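Chapter 7
Dividends, Retained Earnings, and the Shareholder's Return

Rafia Khattak and Babar Usmani

Learning objectives

After studying this chapter, students should be able to:
Explain the four dates in the life of a dividend.
Calculate dividend yield, payout ratio, and dividend cover from a set of published accounts.
Describe how a stock's price usually responds when it goes ex-dividend.
Assess whether a company's dividend can be maintained from its earnings and its cash flow.

7.1 Opening case: a payment held for one more year

In August the directors of Sketcombe, a maker of pipe fittings, met to decide how much of the year's profit should be paid to shareholders. Net income had fallen to $499 million. The dividend paid in the previous year had cost $378 million, and the company had raised its payment in each of the preceding 12 years. Several large shareholders had written to the board asking that the record be kept.

The finance director presented two choices. The first was to hold the dividend at its existing level, which would take slightly more than three-quarters of net income and leave $121 million in the business. The second was to reduce the payment and use the savings to repay a bank loan that would fall due the following spring. The board chose the first. It announced an unchanged dividend, and the stock closed lower on the day of the announcement, although the cash amount to be received by each shareholder was the same as before.

The case raises questions that will occupy the rest of this chapter. Why should an unchanged payment be treated by the market as bad news? Was the dividend affordable, and on what measure? Would shareholders have been better served if the loan had been repaid? Students should note their first answers now and return to them after completing Section 7.6.

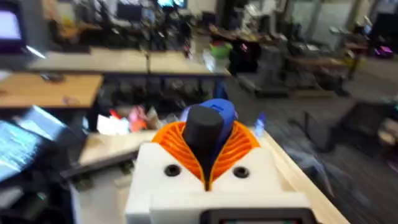
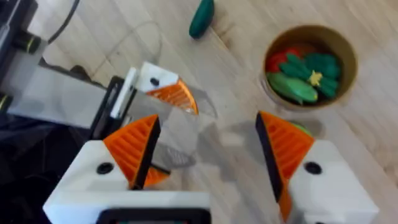
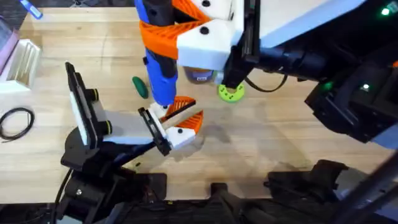 Department of Accounting and Finance

7.2 What a dividend is

A dividend is a distribution of a company's profits to its shareholders. It is usually paid in cash, but it may also be paid in additional shares. Profits that are not distributed are called retained earnings. They remain the property of the company and may be used to buy equipment, repay debt, acquire other businesses, or build up a reserve of cash.

Holders of common stock have no automatic right to a dividend. The amount is set by the board of directors, and the board may decide to pay nothing. Preferred stock differs in this respect. Its dividend is normally fixed when the shares are issued, and it must be paid before any distribution is made to common shareholders.

Four dates should be learned in order. On the declaration date, the board announces the payment. The ex-dividend date is the first day on which a buyer of the stock will not receive it. The record date is the day on which the company consults its register to determine who is entitled to be paid. The payment date is the day on which the money is sent. The ex-dividend date and the record date may fall on the same day, depending on the settlement rules of the market concerned.

7.3 Three basic measures

Dividend yield is the annual dividend per share divided by the current share price. If a share in Jilance trades at $41 and the annual dividend is $2.05, the yield is 5 percent. Yield rises when the price falls, and an unusually high figure may show that investors expect the dividend to be cut.

The payout ratio is total common dividends divided by net income available to common shareholders. Sketcombe has no preferred stock, and its payout ratio in the opening case was therefore $378 million divided by $499 million, or 75.8 percent.

Dividend cover is the payout ratio turned upside down. For Sketcombe it was 1.32 times. A company whose cover is below 1 is paying out more than it earned in the year and must draw on past earnings, borrow, or sell assets in order to do so.

None of these measures takes account of when cash is received. Net income may include sales for which customers have not yet paid. Section 7.4 introduces free cash flow and compares it with the dividend at Groltinora, where reported earnings rose while the bank balance declined.

Key terms: common stock, declaration date, dividend cover, dividend yield, ex-dividend date, payout ratio, preferred stock, record date, retained earnings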